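Cable Routing Bench Notes - Werstead set

README, first pass. Eamon Moynihan wrote most of it, Fikri Yusof fixed the part about tape. Still rough, edit as you like.

What this is
Notes and photos on routing a white cable through clips on a breadboard table. Covers the board, the clips, the tape marks and how we log a layout. Does not cover connectors or anything past the edge of the table - see the Gisterach folder for those.

What's in the folder
photos/ - stills of layouts
layouts/ - one text file per layout, hole positions of each clip
notes/ - free text, mostly Eamon's, spelling not checked
old/ - ignore

Size: 1,000 stills, 100 layout files. A few layouts have way more stills than others. Didn't even it out.

The board
Dark gray, matte, small threaded holes in straight rows. Good for this becuase a clip can go back in the same hole and the layout file still holds. Overhead light puts a pale band across the surface. If you threshold on brightness, mask that first.

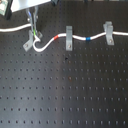

2 min read

Clips and brackets
Light gray metal, each fastened with a small screw. The two clips the cable passes through aren't the same shape. One is upright and rectangular, the other has an angled upper lip. Log them as "flat" and "lip". The small slanted bracket on the left, next to the hook in the cable, goes down as "angle". Older files say "corner" for the same part, sorry, search for both.

Tape
Red and blue bands on the cable. In the photo on this page red is just left of the first clip, and blue is between the two clips, nearer the second. Write down where each band sits relative to the clips, left or right. Don't write distances, we never agreed on where to measure from.

Slack
Loops and S-bends get logged too. Use "hook" for a tight one that doubles back, "wave" for a long soft one. If you can't decide put "wave" and add a line in notes/.

Setting up a layout
Screw the clips in before the cable goes anywhere near the board.
Finger tight, then a quarter turn. Hayat screws strip easy.
Lay the cable left to right.
Photo, then layout file, same name on both.

Known problems
Layout files from November use a different row order. Flip them before use.
Some stills have no matching layout file. Fikri is going thru these, done by Friday hopefully.
Glare, see above.

Use
Fine inside Prollon. Ask Eamon before passing it on outside.

To do
- rename "corner" to "angle" everywhere
- better light
- delete old/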